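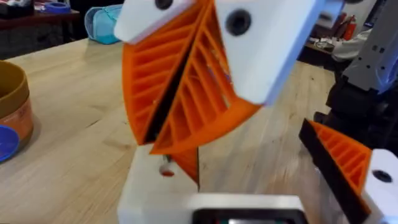 Turbidity probe behaves in the bucket, goes nuts in the pond

Posted in Water Quality > Sensors and Loggers

Mali Jenkins

Hi all, long time reader, and I've finally got a problem I can't search my way out of. I look after the monitoring on a stormwater pond at Zeretbridge, and back in January we put in a Nulora turbidity probe wired to a Viltutel logger in a box up on the bank. The cable run is 200 feet. The probe has its own little wiper and hangs in a slotted PVC pipe off the side of the dock.

Most of the day it sits at 3 NTU, which I completely believe, because you can see the bottom. Then in the late afternoon it starts throwing spikes. I don't mean a gentle rise, either! It goes from 3 straight up to 3000 (that's the top of its range, so I guess it's just pinned), back down on the next reading, then up again. It does this on and off until dark and then settles down like nothing happened. It's worse on warm sunny days. We've had no rain to speak of while this was going on, and nothing is coming in at the inlet.

Stuff I've already done:

Pulled the probe and cleaned the window with a soft cloth and dish soap.
Checked it in the 200 NTU standard, and it read 200 on the nose.
Left it overnight in a bucket of tap water in the shed, no spikes at all.
Swapped the logger battery.
Jiggled every connector while watching the live reading. Nothing moved.

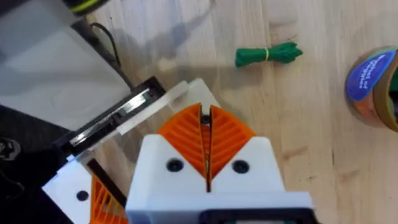 Orange ribbed fingers, closed or nearly closed, over light wood.

So the probe seems fine and the logger seems fine, but put them in the pond together and I get a hedge of spikes every evening. My boss wants a clean graph for the city and I really don't want to just delete the points I don't like. Has anybody run into this? I'm wondering if it's the long cable picking something up, but then why only in the afternoon?

Oh, and I'm logging one single reading every 15 minutes, no averaging, in case that matters.

Berwyn Rosser

Sounds like a bad probe to me. I had one do that and sent it back. Check your warranty.

Dezső Pap

I'd hold off on sending anything back. If it reads right in the standard and sits quietly in a bucket all night, the optics are most likely doing what they should, and something in the pond really is getting in front of the window. The timing is your big clue.

My money is on bubbles. You've got clear shallow water and sun all day, so I bet you have plants or algae growing on everything down there, the inside of that pipe included. They pump out oxygen through the afternoon and the water gets loaded with it, and little bubbles form on any surface they can find. Your sensor face is a lovely surface. A bubble stuck on the window scatters light like crazy and the probe can't tell it from mud. Sun goes down, the bubbles quit forming, the ones already there let go or dissolve, and your graph goes flat again. If you've got a dissolved oxygen meter, drop it in at four or five in the afternoon. If it reads well over 100 percent saturation I'd call that pretty convincing.

How is the probe hanging, by the way? If the window faces straight down you've built a nice little bubble trap. Mine on the Ellis was mounted that way for a whole summer (my own fault, it was the easy way to clamp it) and it looked just like what you're describing.

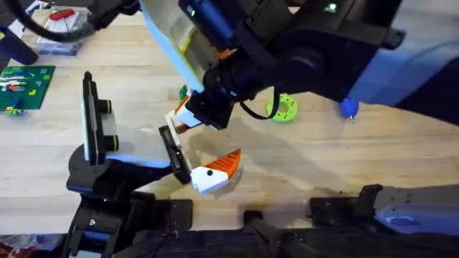
Anyway, once I tipped it over so the window faced out sideways, most of the spikes went away the same day. I didn't even change the wiper settings at first. The other thing it could be is critters. I've had tiny shrimp and snails move into the pipe and wander past the window, but those showed up at night for me more than in the afternoon, so I'd look at them second.

I don't buy the cable idea, for what it's worth. 200 feet isn't anything scary for a digital probe. If yours is the analog output version I'd be less sure, so check which one you have.

What I'd do, in this order:

1. Go out during a bad spell, lift the probe very slowly, and look at the face while it's still just under the surface. Bring a flashlight. If you yank it out you'll knock the bubbles off and learn nothing.

2. Remount it so the window points sideways, toward open water, with no pipe wall right in front of it. The wall can throw light back at the sensor too, and that'll mess with your low readings. 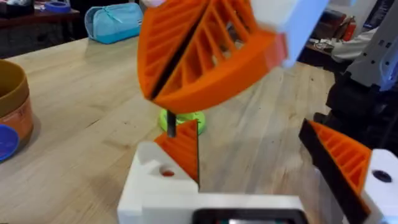 3. Scrub the inside of the pipe. A toilet brush on a broom handle works great. If you can cut the slots bigger near the probe, do that while it's out.

4. Set the wiper to run right before each reading, and give it a few seconds to park before the reading gets taken. Look at where it parks, too. A wiper that stops halfway over the window will drive you up the wall.

5. Change the logger to take a burst of readings and store the median. Please don't use the average! One pinned value in a burst will drag an average way up, and the median just shrugs it off.

As for the points you already have, I wouldn't delete them either. Keep the raw file as is, make a second column with the spikes flagged, and graph that one with a note on how you flagged them. The city folks will probably be fine with it if they can see what you did.

Mali Jenkins

Window was facing straight down. I could kick myself. I went out at 4:30 with a flashlight like you said and the face was covered in bubbles, like the inside of a soda glass. The pipe is all green fuzz on the inside, too. It's the digital version, so I'll quit worrying about the cable.

I've got it clamped sideways for now with a hose clamp and a chunk of scrap PVC, and the burst setting is turned on. Still need to work out the wiper delay, because the Viltutel menu calls it something else and I can't find my manual. If anyone has a PDF, send me a message please!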